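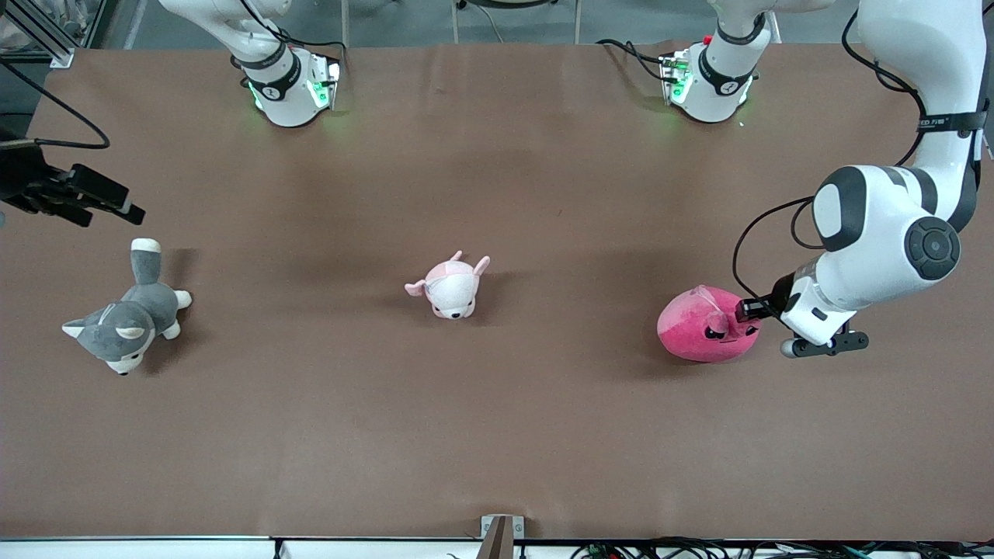 Most of what gets called grasping is bookkeeping, Clive Rowbotham told me before I'd even got my coat off, and he has spent the better part of his working life getting the books to balance. He meant it kindly, I think. He had the kettle on at the time and was hunting for a second mug, and the subject came up the way the weather comes up with other people.

Rowbotham leads the planning software at Arkeck, up the hill from the old station in Inskip, and I'd gone to see him about Pleten, the piece of code that decides which of a robot's two arms should go and get something. I had assumed this was the easy bit. You look at the thing, you see which hand is closer, you send that hand. He laughed at this for quite a while, though not unpleasantly, and then took me over to the screens.

"Closest is where we began, and it's a perfectly decent place to begin," he said. "Then you put something soft in the middle of the table, with an arm on either side, and the camera's estimate wobbles by a few millimetres, and suddenly the left arm's closer, then the right arm's closer, then the left again. Neither of them goes anywhere. They sit there being polite to each other."

The cure, when it came, was a dull one by his own account. Pleten now makes an arm commit. Once the left has claimed a toy it keeps that claim until it has finished or given up, and the right has to plan around it, even if a fresh look at the table suggests a slightly better arrangement. There's a small penalty in the code for changing your mind, and he and his colleagues argued over the size of it for 16 days. (He still thinks it's a touch too high, and was keen for me to write that down, so I have.)

I asked why soft toys, because I'd been expecting boxes or bolts or something with a corner on it. Corners, he said, had made everybody lazy. A box has a front and a side and the perception code can settle on an answer and feel good about itself. A plush husky has paws sticking out and a tail standing up, and a round magenta thing with hardly any ears to speak of gives you almost nothing to say which way it's facing.

"We used to fit a tidy shape around everything and plan to that," he said. "With the husky, the tidy shape took in the tail and a great deal of air, so the gripper would stop well clear and close on nothing, very confidently. I've got a lovely collection of recordings of it closing on nothing."

The present version keeps the untidy outline and asks a different question of it, looking for places where two fingers could come together with enough stuffing between them. It scores 39 candidates for each toy and throws out any that would swing an elbow into the other arm's patch. What's left goes to the motion planner. If nothing is left, the toy goes to the back of the queue and Pleten tries again after the table has changed, and Rowbotham is very fond of this part, because it replaced a long tangle of special cases he'd written himself and had come to dread opening.

We talked a good deal about left and right, more than I'd have thought two grown people could. The arms are named from the robot's point of view, so on the overhead camera the left arm comes in from the right-hand side, and everyone who joins the group gets it backwards at least once. Urura, the viewer they use for replaying runs, now writes the arm's name beside it on the screen. That took an afternoon to add and had been on the list for almost 29 months.

"You'd be surprised what gets fixed last," he said. "We had a planner that could hand things between two arms, and we were all still holding our hands up in front of the monitor to work out which was which."

Urura was the part I liked best, I'll admit. You can stop a run anywhere and see every claim the arms have made and every grasp that was thrown out, with the reason in plain words next to it. There are 1315 recorded runs in there, and he scrolled through them like somebody showing you the grandchildren, stopping now and then at a favourite.

What he wants next is for an arm to notice when it's leaning on something. Contact with a soft toy barely shows in the motor currents at first, he explained, and Pleten goes on believing the toy is where the camera last put it, even when the gripper has nudged it along the table. He has a rough version running on his own machine. It's too jumpy, and it calls for a fresh look at the scene every time a cable drags.

"So that's September gone," he said, and went to see about the kettle, which he'd forgotten to switch on.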